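Dernière mise à jour : mercredi 21 février 2018

Compte rendu de réunion : groupe « Équipements de conditionnement »
Objet : automatisation du dépilage et du réempilage des couvercles, budget et calendrier

Rédaction : Tolera Ejigu (méthodes)
Services représentés : méthodes, achats, maintenance, production, qualité
Diffusion : services représentés, direction du site de Flimthorpe

1. Approbation du compte rendu précédent

Le compte rendu est approuvé avec une correction au point 4 : le convoyeur de sortie est à la charge du site et n'entre pas dans l'offre Rosik. Les achats ont modifié le tableau de dépenses en conséquence.

2. Rappel du besoin

Le poste de préparation des couvercles pour gobelets reste entièrement manuel. Les couvercles arrivent en vrac ou en piles déformées et doivent être remis en piles droites, toutes dans le même sens, avant chargement du magasin de la ligne. La production confirme que ce poste limite le débit en amont de la ligne 6 et qu'aucune réaffectation de personnel n'est prévue d'ici la mise en service.

Le périmètre retenu comprend la prise unitaire, le contrôle d'orientation et la constitution de piles. Le comptage par pile est demandé en option. L'ensachage est exclu et fera l'objet d'une demande séparée.

3. Examen des offres

3.1 Rosik
Cellule à un bras, préhension par ventouse à soufflet, caméra fixe au-dessus de la zone de prise. L'offre couvre l'installation et la formation de deux opérateurs. Les pièces d'usure sont chiffrées pour la première année seulement. Le fournisseur demande que les couvercles soient présentés étalés sur une seule couche, ce qui suppose un vibreur en entrée. Le vibreur n'est pas chiffré.

3.2 Drarkodley
Cellule à un bras, pince à deux doigts, caméra embarquée. L'offre accepte les piles inclinées ou couchées, sous réserve d'essais sur pièces réelles. La cadence annoncée est inférieure à celle de Rosik. La maintenance relève que le contrôleur n'est pas compatible avec le stock de pièces du site et demande un lot de rechange dès la commande.

3.3 Qiu
Offre partielle : logiciel de vision seul, à intégrer par le site. Les méthodes estiment que la charge d'intégration dépasse les ressources disponibles. L'offre est écartée comme solution principale. Elle est conservée comme référence de prix pour la partie vision.

4. Contraintes techniques

- Le dépilage de couvercles emboîtés est le point critique. Deux couvercles pris ensemble comptent comme un défaut.
- La pince ne doit pas marquer le rebord. La qualité fournira la limite d'acceptation.
- Le bâtiment date de 1980 ; la charge admissible au sol doit être vérifiée avant tout ancrage. La maintenance s'en charge.
- L'alimentation en air comprimé est suffisante pour l'une ou l'autre cellule, sans marge pour un second poste.
- Le reflet des couvercles blancs sous éclairage direct a gêné la détection pendant la démonstration Rosik. Un éclairage diffus est à ajouter au cahier des charges.

5. Référence manuelle

Les méthodes présentent le geste servant de base à la comparaison : une main prend le couvercle par le rebord, l'autre tient la pile. Le tas de départ mélange couvercles isolés et piles penchées ou renversées. La production demande que les essais fournisseurs partent d'un tas de ce type et que les piles ne soient pas redressées au préalable. Accord du groupe.
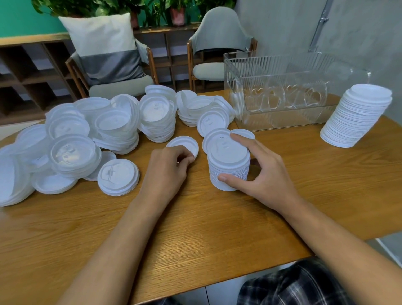 6. Budget

Les achats proposent de scinder la demande en deux tranches : cellule et installation d'une part, périphériques (vibreur éventuel, éclairage, protections) d'autre part. La demande est enregistrée sous le numéro 626. Le montant de la première tranche sera arrêté après réception des offres révisées.

La maintenance demande l'inscription d'une ligne pour le contrat de service à partir de la deuxième année. Point accepté. La location avec option d'achat a été évoquée ; Drarkodley la pratique, Rosik non. Les achats demanderont un chiffrage, sans engagement.

7. Décisions

- Rosik et Drarkodley restent en lice. Essais sur pièces réelles en mars, avec le même lot de couvercles.
- Aucune commande avant le rapport d'essais et le contrôle du sol.
- Le comptage par pile reste en option dans les deux offres.

8. Actions

Méthodes (T. Ejigu) : protocole d'essai, définition du tas de départ, envoi du lot aux deux fournisseurs.
Achats : offres révisées, prix du vibreur, conditions de location.
Maintenance : charge au sol, liste des pièces de rechange, avis sur le contrôleur Drarkodley.
Qualité : limite d'acceptation pour les marques de rebord et les doubles prises.
Production : créneau d'arrêt possible sur la ligne 6 pour le raccordement.

La prochaine réunion sera fixée à réception des rapports d'essais.

Documents récents
Cahier des charges, cellule de réempilage, version 7
Tableau comparatif Rosik / Drarkodley
Compte rendu : convoyeur de sortie, ligne 6
Plan d'implantation, atelier de conditionnement, Flimthorpe
Procédure de demande d'investissement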